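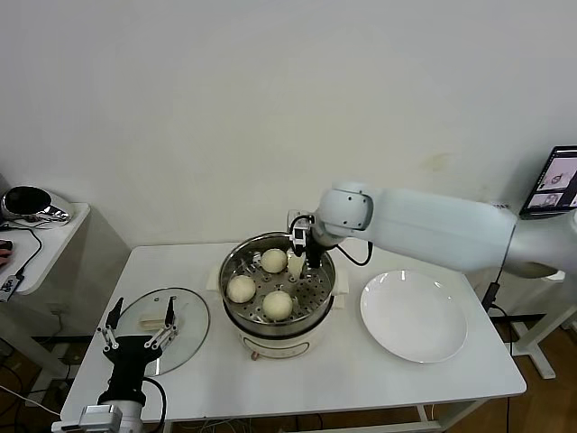 Slide 4: the bun task, three in the steamer and the plate still empty

Right, so this is the one everybody asks me about at lunch, and I'm going to stay on it for a bit because I'm fond of it. (Pause, let them look.)

The job is simple to say: move the buns from the steamer to the plate. We've gathered 332 examples of it so far at the Bokham site, every one with a person guiding the arms, and the learning system gets the camera pictures and the arm movements together. Point out the little camera at the wrist of the right arm, as people at the back always miss it.

Say why buns. Elikem Quaye suggested them after we'd spent most of July on wooden blocks, and I did grumble, but a block forgives you almost anything and a bun doesn't! Squeeze too hard and you've left a dent, too gently and it slides off on the way over. Then there's the rim of the basket to clear, with the lid lying on the table waiting to get in somebody's way.

Mention the spoiled ones. We kept 92 tries where the bun was dropped or squashed, marked as such, and the Tessier people were rather keen to have them. I'd happily talk about that over tea if we run short here.

Moving things about: we shift the plate and the pot every 5 examples. Early on we forgot, and the system learned one spot on the table beautifully and nothing else. (Usually gets a laugh. Wait for it.)

Himside hopes to reach 598 by the time we meet again. Thank the Saturday crew by name, list is on the back of this sheet.

Next slide: the gloves.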